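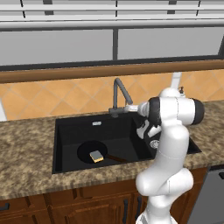

Monday

Got in before seven and had the sim to myself until Iqra showed up. Spent the first hour on the faucet approach again. The planner keeps returning paths where the elbow swings wide and the wrist ends up close to its joint limit, so there is nothing left for the controller when it has to correct. Raised the cost on joint 4 and reran the batch overnight script by hand.

400 rollouts, same seeds as Friday's. The approach looks better in the plots. Contact with the spout is still bad. The collision mesh for the gooseneck was one convex hull, so as far as the planner was concerned the whole inside of the curve was solid. I should have checked that last week. Split it into 5 pieces and the false collisions went away. Planning time went up a little and I can live with it.

Yasir wants the sponge and pan in every reset from now on, with the pan handle angle randomized. Fine for me, but the pose estimator has trouble with a black pan in a black sink. He says to use ground truth poses until the control side is stable and swap perception back in later. Iqra doesn't like it. She thinks we'll tune everything to perfect poses and pay for it in April when Dotport wants the full stack. I'm with her, so we settled on adding noise to the poses, 3 levels, set in the config.

Lost most of the afternoon to Nolatik. The new version writes its logs in a different time base and my replay tool read every trajectory as one long pause. Wrote a converter. Needs tests.

Left to do: gripper opening width before contact, the timeout on the wrist alignment step, and an answer to Uddin about the license. Reran the batch with the split mesh before I left. Will look at it tomorrow with coffee.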